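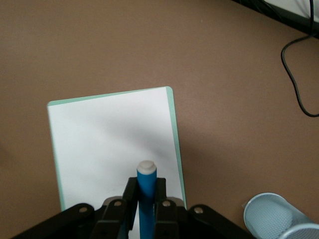
1/ Day one of learning to draw the apartment to scale. Progress so far: paper.

2/ Background for the four of you who weren't at dinner when I volunteered. We're moving to Brisgate in August, the new living room is a funny shape, and I said, out loud, with wine, "I'll just draw it up."

3/ Margarida offered to do it on her laptop in ten minutes. I said no, there's something about doing it by hand. She asked what. I'm still working on that part of the answer.

4/ Equipment. One board, mint green around the edge, bought at Guerreiro on the corner. They had it in gray as well. I stood in the aisle comparing the two for longer than I spent viewing the new apartment.

5/ The mint looks very fresh on a brown table. Everything looks fresh on this table. It is the exact color of a cardboard box, a look we chose on purpose in a happier decade.

6/ Also purchased: a box of 144 pencils. I needed one. The box of 144 was "better value," said the man at the register, and I have never in my life been able to argue with a man at a register.

7/ So far the sheet is a bit crooked to the table and I've decided that's how draftsmen do it. Bernardo, who took one semester of architecture and then fled, says you line the board up with the edge of the table first. He didn't say why he fled.

8/ Technique, for anyone following along at home:
Sit down.
Move the board slightly to the left.
Look at the paper.
Get up and make coffee.

9/ A word about the paper. It's very white. I didn't think of white as a thing there were degrees of until I had to be the one to spoil it. I have a drawer full of envelopes I would happily ruin, and I went and bought the good stuff.

10/ Someone in the replies asked about scale. Great question, please stop asking it.

11/ OK. Scale. The long wall is 3548 millimeters. I measured it myself, by which I mean I held the dumb end of the tape and Lourenço read out the number. He read it out like a man announcing a train.

12/ At one to ten that's 355 millimeters on paper, near enough, and my paper isn't that long. I learned this with a ruler after twenty minutes of feeling very professional about the arithmetic.

13/ So it's one to twenty. Or I tape two sheets together, which Armindo says is cheating and Bernardo says is "a different discipline." They have never agreed on anything before and I don't care for it.

14/ Reply to the reply: yes, I know graph paper exists. Yes, I know it has the little squares already on it. I wanted to earn the squares.

15/ Coffee number two. The board has rounded corners, or at least the one I keep rubbing with my thumb is rounded. Lovely corner. If the project fails I'll have this corner.

16/ Things the drawing has to settle before we sign anything with the movers:
Does the Stindero sofa go under the window?
Does the Stindero sofa go through the door?
Do we like the Stindero sofa?

17/ The third one was added by my wife in a text. There was no punctuation. I've been looking at it for a while.

18/ For the record I like the sofa. It's long and low and it takes two people and a short prayer to get out of. It cost us 2000 back when that was a fortune, and I intend to be sitting on it when they carry me out.

19/ Tharun called from the moving company (Gudach, very nice people so far, ask me again in September) and wanted to know if I had "a rough plan of the rooms" he could send to the crew. I said it was in hand. It's in front of me, at any rate.

20/ He said a sketch on the back of something would be fine. Tharun. I have a BOARD.

21/ The light at the table is nicest toward the top of the sheet, so I'd meant to start up there, with the window wall. The window wall is the difficult one. It has the funny angle in it. I may start with the closet.

22/ Closet facts: it's a rectangle.

23/ My father drew the plan for our first kitchen on a flattened cereal box, standing up, with a carpenter's pencil, while talking to somebody else about football. We lived in that kitchen for nineteen years. One drawer never opened all the way because the stove was in front of it, and we all just learned to have thin hands.

24/ I mention it because I asked my mother if she still had the cereal box and she said "why would I have that." Fair enough. She kept every school photo of my cousin, though.

25/ Update: Margarida has come over "to see how it's going." She looked at the board. She looked at me. She said the green was nice.

26/ She's now measuring the sofa without being asked. She measured it with the cushions on and with the cushions off and wrote both down on her hand. On her hand! There's a whole sheet of paper right there and she understood, without my having to say a word, that it wasn't for that.

27/ With the cushions on it doesn't go through the door. With the cushions off it also doesn't, but by less.

28/ Legs. The legs unscrew. Lourenço remembered the legs. I take back what I said about the train.

29/ New plan is to draw the door first, life-size if I have to, and work outward from the door. Armindo has asked if he can have the pencils I'm not using, all 143 of them.

30/ Muting this for an hour. If anyone has an opinion about closets, put it below and I'll get to it after I've drawn one.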